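Cillero Empilage : module d'apprentissage pour la dépose d'objets cylindriques
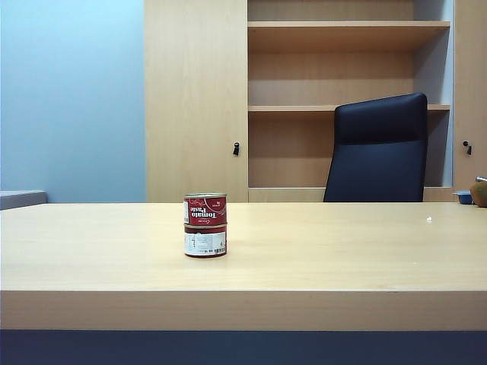

Présentation

Cillero Empilage est un module logiciel pour bras manipulateurs de table. Il regroupe une politique de dépose, le jeu de démonstrations qui a servi à l'entraîner et les outils d'évaluation. Il est issu des travaux menés par Tươi Tăng et Alun Lloyd sur l'empilage de boîtes de conserve et d'autres contenants rigides de petite taille.

La tâche de référence est simple à énoncer : poser une petite boîte métallique sur une autre, sur un plateau en bois clair, sans fixation ni gabarit. Les difficultés sont connues. Les rebords métalliques brillent, les étiquettes varient d'une boîte à l'autre et l'orientation de l'objet saisi n'est pas imposée. Une boîte de concentré de tomate peut donc se retrouver en haut de la pile avec son inscription « Tomato Paste » à l'envers. Le module accepte ce résultat : seuls comptent l'appui et la stabilité.

Méthode

La politique est entraînée par imitation à partir de 3 000 démonstrations téléopérées. Elle reçoit les images d'une caméra fixe et la position articulaire du bras, et produit de courtes séquences de déplacements. La descente finale est traitée à part : un second réseau, plus petit, estime le décalage entre les axes des deux objets et corrige la trajectoire avant l'ouverture de la pince.

Ce second réseau est la principale différence avec notre version précédente, Cemari, qui enchaînait saisie et dépose avec un seul modèle. Cemari relâchait souvent l'objet trop tôt lorsque le rebord supérieur de la boîte du dessous renvoyait la lumière du plafond.

Évaluation

Le protocole comporte 200 essais par configuration. Un essai est compté comme réussi si la pile tient encore 4 secondes après le retrait de la pince. Le contact entre la pince et la boîte inférieure pendant la descente est enregistré, mais n'entraîne pas l'échec. Les positions de départ sont tirées au hasard dans la zone de travail, et l'arrière-plan (mobilier, chaise, petits objets en bout de table) n'est pas masqué.

Les journaux d'essais sont fournis avec le module, échecs compris. La plupart des échecs proviennent d'une saisie inclinée que la correction finale ne rattrape pas.

Contenu de la livraison

Politique entraînée et réseau de correction
Démonstrations, au format Sydorenko
Scripts d'évaluation et journaux d'essais
Guide de calibration caméra-bras
Licence de recherche de 18 mois, un poste

Limites d'utilisation

Le module n'a pas été validé pour les contenants souples, ouverts ou en verre. Les piles de trois objets et plus ne sont pas prises en charge. Après tout déplacement de la caméra, la calibration doit être refaite.

Compatibilité et commande

Le module fonctionne avec les contrôleurs Emdale à partir de la version 4. Les laboratoires déjà équipés de Cemari conservent leur calibration et leurs scripts de lancement. Les demandes de devis se font par le formulaire de contact, en précisant le modèle de bras et le type de pince.

Dernière mise à jour de la fiche : 31 décembre 2022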